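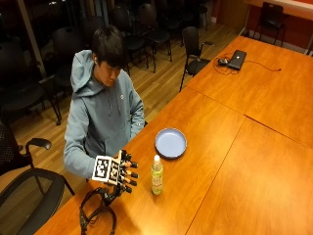 A long wooden table made of three joined sections.

Why Does Wood Creak at Night?
by Alasdair Dow, 1/17/24

When I was a kid I slept in the attic room of my grandma's house in Lostberg, and every night the floor went crick . . . crack . . . POP. I was sure somebody was walking around up there with me! I used to pull the blanket right over my head (which made me very hot and didn't stop the popping one bit).

So what was making all that noise? Wood used to be part of a tree, and a tree is full of tiny tubes, like a giant bundle of drinking straws. Those tubes carried water up from the roots. Even after the tree is cut into boards, the wood keeps soaking up water from the air and letting it go again. When the air is damp, a board gets a little bit fatter. When the air is dry, it gets thinner. You can't see it happen – it's way too slow.

Now think about a floor. It's lots of boards, all nailed down next to each other. At night the house cools off, and the boards and nails and beams all shrink by different amounts. They pull and push until one of them slips. Crack!

Old houses are often the loudest. Grandma's was 115 years old, and its nails had gotten pretty wiggly. My apartment in Jemlow is only 30 years old and it still grumbles in October, when the heat comes on for the first time.

Tables and doors do it too. Do you have a door that sticks in summer and swings easily in winter? Same thing!

Try this: lay a dry wooden craft stick on some paper and trace around it with a sharp pencil. Soak the stick in water overnight, then put it back on your drawing. Does it still fit? Look at the width first – wood swells a lot more sideways than it does lengthwise.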